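Talitz shares climb after mapping contract win

By Nathalie Groen
Tuesday, 4:15 p.m.
21 shares | 3 comments

Shares in Talitz, the small company that sells satellite mapping data to farmers and port operators, closed higher on Tuesday after it said it had signed a supply agreement with the shipping insurer Vanhove. The stock had been halted before the open at the company's request and resumed trading shortly after lunch.
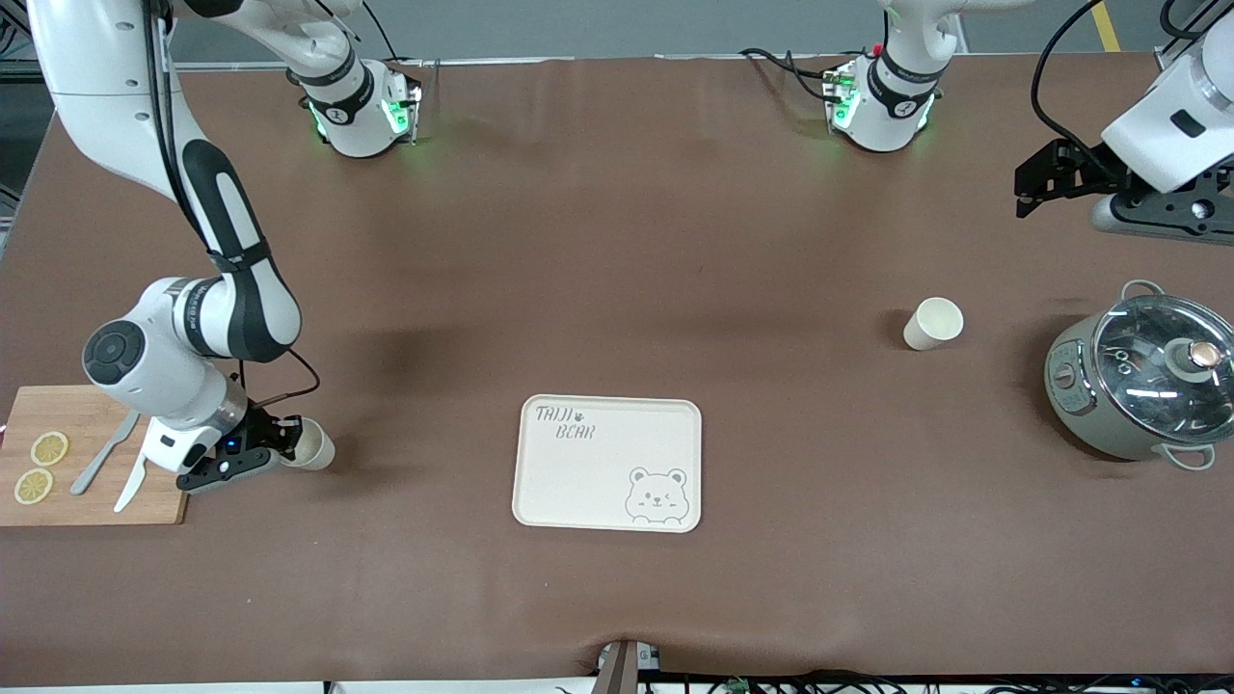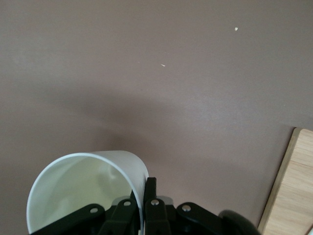 Under the agreement, Vanhove will pay a fixed yearly fee for access to Talitz's coastal imagery and vessel position reports. The term is three years, with an option for Vanhove to extend. Talitz did not give the value of the contract. It said in its notice to the exchange that the fee was "material to revenue" and that the first payment was due in January.

Chief executive Wim Cuypers told investors on a call that talks had been going on for 15 months and that Vanhove had tested the data on its own claims records before signing.

"They gave us old claims where they already knew the answer and asked us where the ship had been," Cuypers said. "We did that for most of last year. It was slow, but they are a careful company and we expected it to be slow."

Talitz does not own any satellites. It buys raw images and radio signals from four operators and cleans them up with its own software, which is sold under the name Bidero. Customers pay by area and by how often they want an update. Until now, most of its income has come from farm customers, who tend to sign up for one growing season at a time.

That has been a sore point for shareholders. Revenue has jumped in the spring and dropped again after harvest, and the company has twice raised money by selling new shares to get through the winter. Cuypers said on the call that Talitz had no plans to raise money again this year. Asked whether that was a promise, he said it was the current plan.

Roel Leemans, who covers small technology stocks for the brokerage Fulton, kept his "hold" rating after the announcement. In a note to clients, he said the contract was the best news from the company since it listed, but that he could not put a number on it without knowing the fee.

"A yearly fee from an insurer is worth more to us than the same amount from seasonal customers," Leemans wrote. "We would still like to see it in the accounts before changing our view." He also pointed to the cost of raw data, which went up by 21 percent in the last reporting period. Two of the supply contracts come up for renewal before the end of the year.

Finance chief Joris Hendriks said the company was already talking to both suppliers and did not expect another increase of that size. He said the Vanhove work would use data that Talitz already buys, apart from one stretch of coast where coverage is thin. Talitz will pay extra for that area, and Hendriks said the cost was covered by the fee.

The company will hire a small support team to handle requests from the insurer. Vanhove wants a reply within four hours when a vessel is reported missing or off course, and Talitz now answers most customer requests the next working day. Hendriks said the new team would be in place before the service starts.

Vanhove confirmed the agreement in a short statement and said it would use the data in pricing and claims. It declined to say whether it was also buying from other suppliers.

Talitz is due to report half-year results next month.

3 comments

Jitendra Negi
I've held this one since the listing and I'm still under water. Good to see a customer that isn't a farm. I'd like to know why they can't publish the fee.

dockside_r
Probably Vanhove asked them not to. Insurers don't like other insurers knowing what they pay for data.

P. in accounts
Does anyone know if the extension is on the same terms? I read the exchange notice twice and couldn't find it.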